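Keeping a White Work Table White

Wipes, scuffs, red ink and the wall behind it 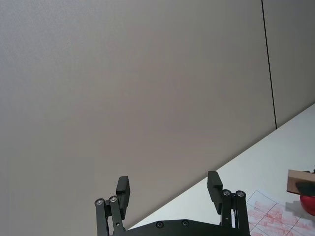 A white table is a good surface for paperwork, crafts and small repairs. It reflects light, you can find a dropped screw on it, and it makes a small room look bigger. It also shows every mark. Most of the damage I see on these tables comes from cleaning them the wrong way, so this page starts with the daily routine and then goes on to the problem marks.

Daily wipe

Clear the table first. Don't wipe around things. Grit collects against the edges of boxes and paper, and if you drag a cloth through it you get fine scratches that turn gray later.

Brush off the crumbs, eraser dust and paper bits with a dry, soft brush. Then wipe with a cloth wrung out in warm water with a drop of dish soap. Wipe again with plain water and dry with a second cloth. Soap that dries on the surface leaves a film, and the film holds dirt. If your table looks dull no matter how often you clean it, try two rinses in a row before you buy anything stronger.

I do this at the end of the day. It takes 5 minutes if the table is clear and a lot longer if it isn't.

Red ink and red marker

Red is the worst color on a white top. Red dye tends to bleed into any small scratch and leave a pink shadow after the line itself is gone. If you use red on charts, grids or patterns, let the sheet dry before you slide it across the table, and don't lay it face down.

For a fresh mark, blot it. Rubbing only makes it wider. Put a little rubbing alcohol on a cotton pad, press it on the mark for a few seconds, lift, turn to a clean part of the pad and repeat. Rinse with water afterward. Try it under the edge of the table first. Alcohol is fine on most hard tops but can soften paint and some varnishes.

For an old mark, make a paste of baking soda and water, spread it on and leave it for a while. Wipe it off gently and rinse. Do it again the next day if some of the color is left. The pink shadow often takes several goes.

Keep a blotter sheet under anything you color in heavily. Plain scrap paper is no use here, as marker goes right through it. A piece of thin cardboard works well and lasts for months. I cut mine from shipping boxes and throw them out when they get soft at the corners.

Sponges and pads

A damp sponge left on a white table will leave a ring, and a dark one can leave color as well. Stand it on edge in a dish, or hang it up. The same goes for cloth pads and felt.

Use a soft sponge. The rough green kind takes the shine off in small patches you only notice when the light is low. Melamine "eraser" sponges are really a very fine abrasive. They are all right on one stubborn spot, with plenty of water and light pressure, but they should not be part of the weekly clean.

If you use sandpaper at the table, keep to the fine grades (I rarely go coarser than 500 grit on small parts) and work over a tray. The dust does more harm than the paper.

Blocks, boxes and other things with corners

Raw wood and cardboard both pick up grit on the underside. Stick felt dots under anything that stays on the table. For things that move around, lift them. A block pushed across the top once a day will wear a gray track in a season.

Gray scuffs from metal or dark rubber can usually be taken off with an ordinary white pencil eraser. Don't use a pink one.

The wall behind the table

If the table is pushed against the wall, the back edge will rub. Pull it out by the thickness of a finger, or put two clear bumpers on the back edge.

Matte painted walls should be dusted dry and then dabbed with a barely damp cloth. Scrubbing makes a shiny spot that won't go away. Fabric-covered panels should not be wetted at all unless the maker says so. Use the brush attachment on the vacuum, on low, working from the top down. Where two panels meet, run a dry paintbrush down the seam. Dust packs in there and makes the line look darker than it is.

Once a month

Move the table out, vacuum behind it, and wipe the back edge and the legs. Tighten the bolts while you are there. A table that rocks scuffs the wall faster than anything else. I did mine on Tuesday and got half a turn out of every bolt.

Todor Obradović

Comments (3)

Premero: The alcohol trick worked on my desk but took the shine off a painted shelf, so do test it first like you say.

M. Cason: Can I use vinegar in place of the dish soap?
Reply from Todor: Diluted is fine on most hard tops. Keep it off stone.

trisex_40: pencil eraser!! got rid of a scuff I'd been scrubbing at since June. Thanks

Related tips

Getting Tape Residue Off a Desk
Storing Large Sheets of Paper Flat
How to Wash a Kitchen Sponge
Touching Up Matte Paint
Felt Dots or Rubber Feet?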